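Kitchen and tableware project: where we are at the end of November

Hi Halima,

You asked for something you could read over coffee, with no spreadsheet attached, so I'm writing it the way I'd tell you on the phone. The short version is that the surfaces are close to settled, the dishes are mostly sorted, and the shelving is the part that's dragging. Money is fine (more on that further down).

I've spent most of this month looking at patterns and glass up close, and I've gotten very fond of both!

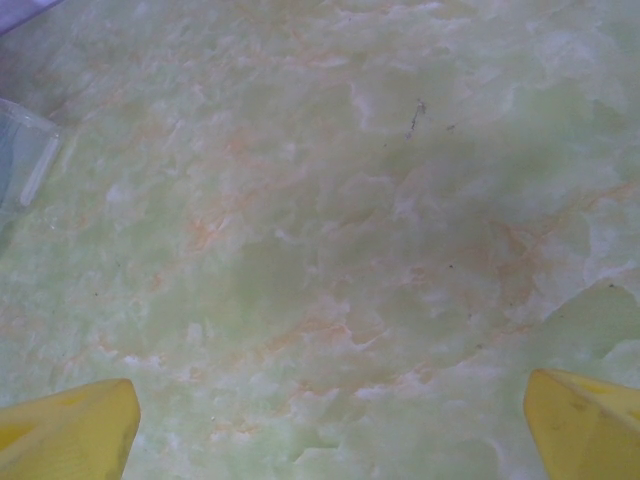
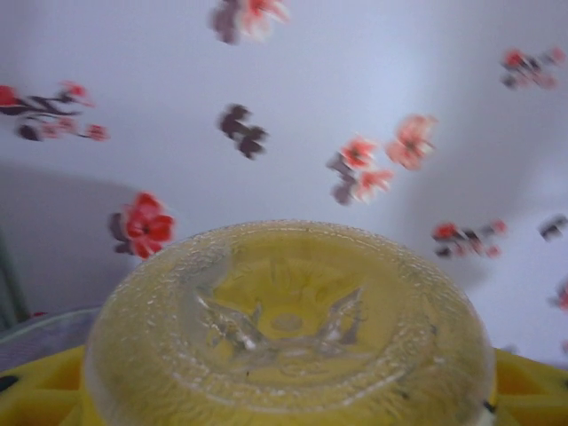

Let me start with the surfaces. When we wrote the grant application we said the shared kitchen would be "bright and easy to keep clean," and I remember us both thinking that meant white. I've changed my mind. A plain white counter shows every crumb and every tea ring, and the people who come on Thursday evenings don't want to spend the whole session wiping. The green marble pattern with the peachy orange veins is much more forgiving, and it's cheerful without shouting. It was the favorite of the lunch group too, although two of the ladies thought it looked like a bank lobby from when they were girls. I took that as a compliment. I'm not sure they meant it as one.

The one worry with a busy pattern is that it hides dirt from the person cleaning as well as from everybody else. A hair or a bit of lint can sit there in plain sight and you'd take it for part of the stone. So I've added a line to the closing-up sheet that says to run a dry hand over the counter after wiping it, end to end. It sounds fussy, but it takes a minute and your hand finds what your eye skips.

We still have to choose the edging. Gendex quoted for a plain green strip and also for a cream one, and I'd like the cream, but their lead time is longer and I don't want to hold up the fitting for the sake of a strip. If I haven't heard by the middle of next week I'll go with green and stop thinking about it.

Now the dishes. You'll remember the donated boxes that were stacked in the hall when you visited. They've all been opened, washed and gone through, and we kept far more than I expected. The pressed glass is the nicest of it. Clear glass like that goes with everything, so it doesn't matter that very little of it matches, and the raised patterns on the bottoms are lovely when you turn a dish over (leaf shapes on some, stars on others, one with what I think is a thistle). The pebbly textured rims are good for wet hands as well, which I hadn't thought of until the washing-up crew told me.

They do need a proper scrub on the underside. All that stippling catches things, and a sponge slides right across the top of it. A soft old toothbrush works best. I'd put in for a box of new brushes and then found a bag of them under the sink, so that's one small line we can take off the list.

Anything chipped went straight out. Anything with a heavy base went to the low shelf, and the lighter pieces are going up top once there is a top. I also set aside 11 pieces that are too pretty for everyday use and ought to be for the spring lunch. If you think that's precious of me, say so and I'll put them into circulation.

Which brings me to the shelving. Zeman delivered the uprights on time and the wrong brackets with them, and the right brackets have been "on the van" for a while now. I've called, I've emailed, and I've been very nice about it both times. Until they come we're keeping the dishes in plastic crates along the back wall, which works but means a lot of bending, and a couple of our regulars can't do that. They've been on drying duty instead and have run it beautifully. I do want to get them back to putting away, though, as it's the job they asked for when they signed up.

On the budget: we've spent $3831 so far, including the counter deposit and the uprights. The table covers came in under what we'd planned. I'm holding back $800 for the plumbing, and Clondus have looked at the sink and think it will be enough unless the wall behind it is worse than it looks. I'd rather not touch that money for anything else before they've had the back panel off. Receipts are in the blue folder, in order, and I can bring it over whenever suits you.

We now have 7 people who come every week without being chased, and a few more who drift in when the weather's decent. The morning sessions are steadier than the evenings. People seem to like having a task with an end to it, so we've been doing one box or one shelf at a time, then stopping for tea even if there's more that could be done. I was nervous it would slow us down, but we've been finishing earlier.

A few things I need from you, when you get a minute:

Your okay on the green marble pattern, so I can confirm the rest of the order.

A decision on whether the spring lunch comes out of this grant or the events money.

The name of the person at Teltik who did the labels for your other site. Ours keep peeling off in the steam and I'm tired of rewriting them.

If the brackets show up I'll send you a quick note the same day. The fitters are booked for the first week after that, mornings only, and the kitchen will be closed to groups while they're in. I've already told the lunch group, who are going to meet in the front room and have sandwiches.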